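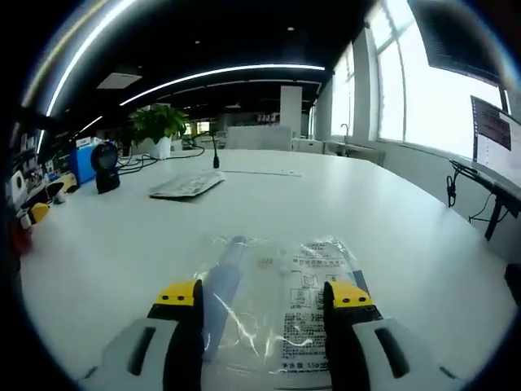
OK so I have declared war on the big white table. If you've been to my place you know the one, it's where everything lands and then nothing ever leaves. Mail, chargers, the plant, things I bought at midnight and forgot about. I gave myself until dinner to get it clear and I'm posting as I go so that I can't quit. First up is the stuff still in its packaging, like the pale blue thing in the clear plastic bag with the Chinese label. The label is packed with print and all I can get out of it is the little drawings and a 330.

Rule for today: if it's still in the bag, I have to decide. Use it, give it away or send it back. No "I'll put it in the drawer for now." The drawer is full of "for now."

Update on the label! Nghĩa Trình says to try the translate thing on my phone, so I did, and it gave me one decent line and then something about "please the edge gently." OK! I will please the edge gently.

The silver packet in the middle of the table is next. I have moved that packet to wipe under it so many times this month and never once looked inside. I'm leaving it for last, like dessert.

Clodagh Mac Suibhne wants to know why there's a microphone on a table I eat at. Clodagh, where else would it go?? I talk to my sister on it, I do my calls on it, it's skinny and it takes up no room at all. The mic stays.

The cables though. Oh boy. I pulled on one and the whole pile came with it, and I had to grab the plant pot with my other hand. Plant is fine. I am a little shaky.

Does anyone have a cable system that works for a normal person? I tried the bread-tag thing where you write on each one, and I ran out of bread tags and then just kept eating bread.

Birger Sandberg votes for one shoebox per room and if the lid won't close you have to throw something out. I kind of love that. It's strict but it's a shoebox, so how strict can it be.

Snack break. Crackers, standing up, over the sink, because I refuse to put one more thing on that table.

Back at it. Got the cables down to 2 that I use and a big wad that I don't. The wad is in a grocery bag by the front door. Fergal Mulcahy, you said you'd take old chargers for the repair night, so please come get them before I start feeling sorry for them.

The plant is moving to the kitchen window. It has had a pretty dim time of it over by the shelves and it's July, it should be getting some sun. I'll report back if it hates me.

And no, I'm not doing the shelves today. Please stop asking about the shelves. The shelves are a whole other thread and probably a whole other month.

Table's wiped down. I'd forgotten how nice the curved edges are on this thing, that's the reason I bought it, I used to bang my hip on the old one every single morning.

Still have to do the silver packet. Making tea first, then scissors.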